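4. Recording demonstrations by remote control

Revised 12/12/21, W. Valderrama

Read section 3 first if the arms have been moved since they were last zeroed. The Jenuvow software will let you record without zeroing. It will also let you record with one arm switched off, so take the green "Ready" light for what it is: a sign that the program has started.

What you are doing in this section is driving both arms with the hand controllers while the Fuentealba logger saves the joint positions and the camera views. Each run from start to stop is one episode. The Daltano sales sheet says that 10 episodes are enough to teach a two-handed task. We have not managed it with any task worth the bother. Plan for 100, and expect to throw a fair few away.

4.1 Before you start

1. Check that both mounting plates are tight on the rail. A plate that has crept sideways will spoil every episode after it moved, and you won't spot it on the screen.

2. Brush the mat and rail down if there is anything on them big enough to roll under a gripper.

3. Place the objects. For the shoe task, both shoes go side by side with the toes towards the front rail. Don't measure the spot. If the shoes sit in the same place each time, the arms learn the place and ignore the shoes.

4. Open both grippers fully and bring them over the middle of the mat, facing one another, with a clear gap between them.

5. Look at both wrist camera views. If either is blank, reseat its connector before you do anything else.

CAUTION: Keep your hands out of the enclosure once the controllers are live. The stop pedal cuts motor power, and an arm that was raised will drop. Have someone support it if you need to reach in.
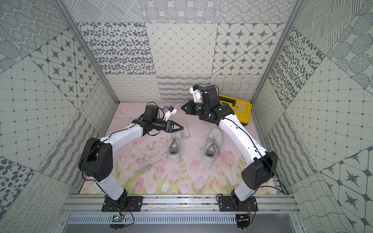
The walls are patterned on purpose. Daltano's advice was that a busy background helps the cameras judge position, and Uriel Quezada has asked us to leave the tiles up until he has compared them with plain ones. I have seen no figures either way. Leave them alone, and don't swap the mat halfway through a set.

4.2 Recording an episode

1. Pick up both controllers and hold them level. Squeeze the side buttons together to take control. The arms will twitch slightly.

2. Press Record. Wait for the tone, then count to 2 before moving.

3. Move at half the speed you think is sensible. There is a lag, and people who hurry end up correcting themselves. The policy will copy the corrections faithfully.

4. Do the task once. If you fumble a grasp and recover it cleanly, keep going. If an object falls over or leaves the mat, stop and discard.

5. Bring both grippers back over the middle, let them come to rest, and press Stop.

6. Mark the episode Keep or Discard straight away. The Sirkex viewer offers to do this for you with its automatic quality score. Ignore the score. It gave 56 to a run in which neither gripper closed.

Note: Moving only one arm is fine if the task calls for it. Hold the other controller still. Putting it down on the bench counts as moving it.

4.3 Checking what you have

Play back the first few kept episodes before recording any more. Look at the wrist views and ask whether you could do the job from those pictures alone. If the laces are out of sight when you take hold of them, the arm will be guessing as well, whatever the training chart says.

A falling loss curve is not a pass. The only test we accept is the task run on the arms, with the shoes set down by someone who did not record the episodes.

If the arms drift apart during playback, return to section 3. If they drift only after a long session, let the motors cool and try again. Daltano support has told us since November that this is fixed in the current firmware. Write down the version number when it happens to you and send it to Uriel.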